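From: Ignacio Cantero
To: Lumcombe list
Date: 2023-05-21
Subject: Re: [lumcombe] Simulated household runs, first batch

Leire Miranda wrote:

> The first batch is on the Stenddale server: 1794 runs, all in the
> simulated flat, all driven by hand through the headset rig. Six of us
> did the driving. I'd like to start training on it this week and
> stop collecting by hand once we see the curve flatten. Ignacio, you
> had doubts at the last call, could you put them in writing?

Leire,

Gladly, though you won't enjoy all of it.

I've spent the weekend going through the batch and my main worry is still that 1794 is a flattering number. A run counts as one example whether the driver did something new or repeated what the last driver did with the cup two inches further over. I'd like to know how many different starting layouts we have. My guess is far fewer than the total suggests, because the randomiser in the Echevarría build moves things about on the counter and hardly touches anything else.

Then there's the stuff on the counter. A bottle, a clear plastic cup, a glass with something yellow-green in it, a knife at the back, all bunched together with a great stretch of bare top beside them. People don't leave things like that and drivers learn to exploit it: they come in over the empty side every time. The learner will pick that up long before it picks up anything about glasses.
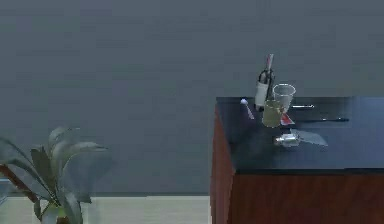 Do we keep the runs where the driver fumbled and recovered?
Keep them, but label the fumble and the recovery separately, so that we can train on the second without teaching the first.

At the moment they're filed under "success" if the object ended up in the right place, which tells us nothing about how it got there. I found 14 where the driver dropped the thing, picked it up again and carried on. Those may be the most useful runs we have and they look the same as all the others in the index.

Second worry: the long runs, where you cross the room. These were the ones I expected to like. There's a door to get past, a long floor, a sideboard against the wall and a basket off to one side, so there ought to be plenty of ways to go wrong. But the drivers all know the flat by now. They set off before the target is in view and they're right, and the recorded observations give no hint of why. We would be asking the model to copy a decision from information it never gets. I raised this with the Fodunholm data as well and was told more examples would wash it out. They didn't.

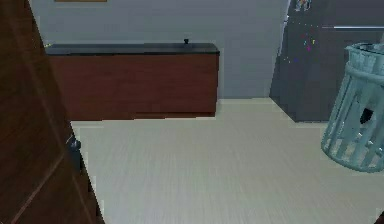 What I'd do is swap the room around between sessions and not tell whoever is driving. Yes, it'll be slower, and the drivers will grumble. The runs will have some looking about in them, though, and looking about is the part we're short of.

As for stopping when the curve flattens, flattens on what? If the held-out runs come from the same six people in the same flat, the curve can go as flat as you like and I'll still want to see it cope with a room it hasn't met. Hold back 2 of the drivers entirely, and at least one layout, before anybody trains anything.

I'm not against using the batch. Train on it by all means, just don't put the total in the report as though it settled something.

I can do the relabelling of the fumbles myself if someone gives me write access to the index. I asked in May and the request is still open.

Ignacio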